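Flerkley hand-held gripper, two sets of fingers: a long-term review

Posted 25/10/2019 by Nizar Hattar

I've wanted to write this one for a while! The Flerkley is a hand-held gripper tool with a camera looking down between the fingers. You squeeze, the fingers close, and everything you do gets recorded so an arm can learn from it later. Nasrin Ghaffari and I share one, and between us we've logged 1,977 grasps with it, mostly small household stuff: pegs, spoons, bottle caps, a tape measure that neither of us ever wants to see again.

Before this I used a Ganex, which was solid but so front-heavy that my wrist gave up after 18 minutes. The Flerkley is a joy by comparison. I can do a full hour with one break for tea, and the squeeze has a nice even pull all the way through with no sticky spot in the middle. The fingers come off with a small hex key (you'll need your own, and a long one, the short kind hits the housing) and the body goes together with machine screws, so you can take it apart as often as you like.

The camera view is what sold me. With the jaws open you get both fingertips in the lower part of the picture and loads of table between and beyond them, so you can plan your approach without craning your neck.
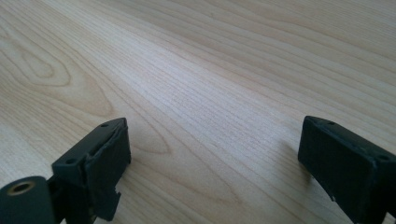
Jaws open over the bench. The brass threaded insert is down in the left corner.

I'm so happy about those inserts, by the way. My Ganex had screws straight into plastic, and after the third finger swap one of the holes was just a smooth tunnel. I've changed fingers on the Flerkley more times than I can remember and every screw still bites.

The bare plastic faces are good for anything with a bit of grip of its own. Wooden pegs, cardboard, rubber bungs, all easy. Shiny things are another story. Spoons swing around by the handle, and glass jars slide down so slowly that you think you've got them, and then you haven't. Softly rounded edges on the fingers don't help with thin flat parts either. I never did pick up a washer cleanly.

So on to pads. Nasrin ordered soft ones from Sasaki and I tried a set from Poltden, which cost a little less and came with no instructions at all.

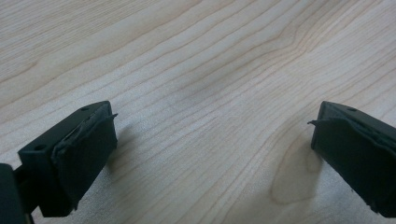 Pads changed how I work more than any other upgrade I've tried, and I'd put them on from day one. Spoons stay where you put them. Jars come up on the first go, and you can squeeze a lot more gently, so my hand is less tired too. The weak point is the top edge of the pad, right at the corner where it meets everything first. On the left finger you can see a thin frayed flap sticking out past the corner of the block, and the right one has a little curl of its own. The wrinkles bother me less - a creased pad seems to hold a spoon just as well - but a lifted edge can snag on string or a cloth, and it also shows up in your recordings. I now trim mine with nail scissors before a long session, and I'm going to try wrapping the next set over the tip and gluing it on the outside.

A few smaller gripes. The trigger is fine for my hands but a stretch for Nasrin's, and there's no way to adjust it. The cable leaves the body on the right, which is annoying if you're left-handed. And dark fingers on a pale table look great on camera, but try a black mat and the tips just about vanish, so pick your work surface with that in mind.

I paid 65 for the spare finger set and would do it again, because having bare and padded pairs ready to swap saves so much peeling and scraping. If you mostly handle cardboard and wood, stay with the bare ones. For kitchen things, go padded and keep some scissors handy.

Nasrin wants to try a thicker pad in November, and I'll add her notes at the bottom of this page when she's done.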